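Print this page | E-mail this page

Storing Vegetables in Shared Student Kitchens
Project report by Nassoro Nyamweya and Mwangi Obura

We wanted to find out how much fresh food is thrown away in the Busden residence hall, and why. The hall has 11 shared kitchens. In January we put a scale and a tally sheet next to the trash can in each one and asked residents to weigh vegetables before throwing them out. The sheets stayed up for 28 days.

The total came to 1237 ounces. Salad greens were the largest group, followed by peppers and cucumbers. Most residents wrote "forgot about it" in the reason column – very few wrote that the food had been bought spoiled. Two sheets had gaps, so the real figure is probably higher.

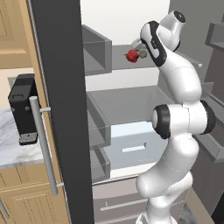
Project Reports, Vol. 11, p. 28

Peppers keep best whole and dry, and should be washed just before use. A cut pepper needs a closed container and should be eaten within a few days. Several residents told us they put vegetables on whatever shelf had room, often behind someone else's leftovers.

We suggest one shelf per kitchen for food that has to be eaten soon, with a marker and tape for dates. The kitchen on the second floor has started doing this – we have not measured the result yet.

Print this page | E-mail this page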